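Stoltthorpe Centre's new student card promises 20 per cent off at "participating stores", a phrase that deserves a hard look. I counted 11 on the list taped up at the Brilport entrance, and two of those were the same juice bar.

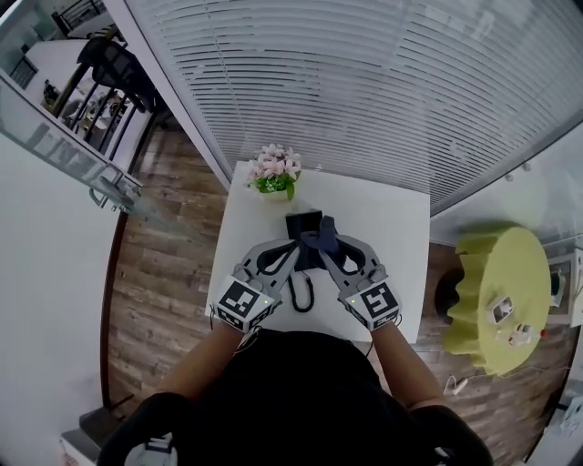 *A dark navy cloth on a small white table.*

Centre management says 2000 cards have gone out. How many get used is another matter, and my email asking has gone unanswered since March. At Hemmin, the discount excludes sale items, and nearly every rack I saw was on sale.
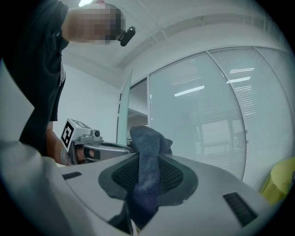

Then there's the parking. Cardholders pay a flat rate after 4 pm, but only on the Borncombe Street level, which has roughly 200 bays and fills by mid-afternoon. Students I spoke to mostly catch the bus.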